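Gripper Practice Working Group
Minutes, 9th July

Present: Mārtiņš Dzene (chair), Mostafa Ashour, Reet Luik, Crescencio Requena
Apologies: Reet Bite

1. Minutes of the January meeting
Approved. Luik asked that "agreed" under item 4 be changed to "discussed." Changed.

2. Draft handling rule from Zulteck
Requena presented the draft. It sets one grip force limit for all soft goods and rests on 4,000 cycles with flat towels. Ashour asked what flat towels tell us about sleeves. Requena said the supplier considers them comparable. Ashour wanted that in writing.
Not adopted. Requena to request the raw results.

3. Status lights
The Weltlow site wants green to mean "safe to approach." Dzene was against it - a light reports what the controller thinks, and people will read it as a promise. Luik noted that of 64 log entries reviewed, 61 did not say what color the light was at all. Left open. Until it is settled, no site is to write approach rules based on color alone.

4. Numura checklist
Cut from 5 pages to one. Ashour doubts the short one will be read either, but had no objection to trying it.

5. Wording on seams and folds
The draft tells operators to "avoid gripping at seams," and the group could not agree on what that asks of anyone. Luik said a garment picked from a heap does not offer its seams in any useful order. Dzene pointed to the red knit piece in the gripper, where the ribbed seam runs along the thick roll at the top and the finger presses into the folds close by, and asked whether that counts as a breach. Requena said yes, Ashour said no. Luik to rewrite the clause with a distance in it or strike it.

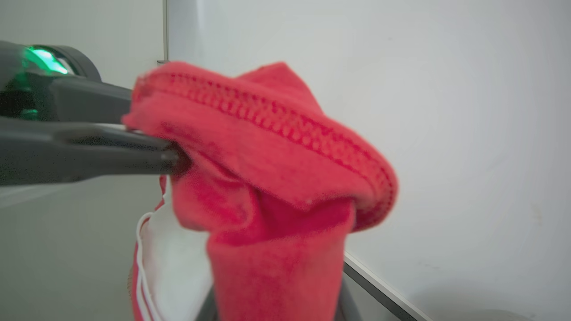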